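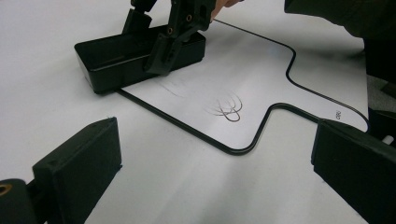 図4-1 白いシートの上に置いた黒いトレイ。シートには細い黒の輪郭線が入っている。

第4章 置き場所を線で決める

さて、第3章では引き出しの中身を全部出して、いる物といらない物に分けましたね。おつかれさまでした! たぶん今、みなさんの机の上はかなりひどいことになっていると思います。私もこの章の原稿を書いている11月の夕方、定規とクリップの山にひじを突っ込みながらキーボードをたたいています(片づけの教科書を書いているのに、です)。

この章で扱うのは「定位置」です。もう少しくだいて言うと、物の帰る場所をどうやって机に覚えさせるか、という話。道具はほとんどいりません。白い台紙と、黒い線を引けるものがあれば始められます。

私がこのやり方に出会ったのは、Jomedanoという小さな工房で働いていたころでした。先輩のウナイ・ソトマヨルさんの作業台には大きな白い板が敷いてあって、その上に工具の形がそのまま黒い線で描いてあったんです。はさみの形、ブラシの形、よくわからない丸。初日の私は「落書きかな?」と思いました。ところが夕方、借りたはさみを返しに行くと、どこに置けばいいのか聞かなくてもわかる。これにはちょっと感動しました。

それから自分の机でもまねをして、最初の線はみごとに失敗しました。輪郭をぴったりに描きすぎて、置くたびに神経をつかうんです。ソトマヨルさんに見せたら、笑いながら2ミリ外側に線を引き直してくれました。今でも私の線は2ミリ外側です。 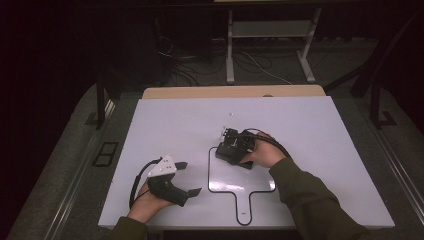

形のとり方にも好みがあります。細かいでっぱりまで忠実になぞる人もいれば、角を丸めた四角に柄を一本つけて終わり、という人もいる。私は断然、後のほうです。線が単純だと遠くからでも読めるし、道具を買い替えて少し大きさが変わっても、描き直さずに済むことが多いんですよね。

反対意見も紹介しておきます。Niroの倉庫で棚の管理をしているノルベルト・クルツさんは、忠実になぞる派です。あちらは棚に589個の部品箱があって、似た形の物が並ぶので、丸めた線では区別がつかないのだとか。なるほど、と思いました。数が多い場所では、線に番号を足すという手もあります。番号のふり方は4.3節で取り上げます。

では、板の大きさはどうするか。机いっぱいに敷きたくなる気持ちはよくわかります、私もやりました。でも最初の一枚は、長いほうの辺が400ミリくらいの台紙で十分です。机の一角だけ、毎日さわる物だけ。ペン立て、トレイ、テープ台、そのあたりから始めてください。

トレイのような箱ものは少しだけ注意がいります。線の中に箱を置くと、箱の定位置は決まりますが、箱の中身は決まりません。ここを忘れると、きれいな線の真ん中に、なんでも入れの箱がひとつでき上がります。中身の分け方は4.2節でじっくりやりましょう。

この章で使うもの
白い台紙または板 1枚
黒の油性ペン、または細い黒テープ
鉛筆と消しゴム
毎日使う道具をいくつか

4.1 まず鉛筆で描く

いきなりペンを握らないこと。道具を台紙に置いて、利き手で取って、戻す。これを何度かやってみて、手が自然に行く場所に鉛筆でうすく印をつけます。向きもそのとき一緒に決めてしまいましょう。柄は手前、が私の基本ですが、左利きの方は斜めにしたほうが楽かもしれません。鉛筆の線のまま一週間使ってみて、それでも動かしたくならなかったら、ペンかテープでなぞってください。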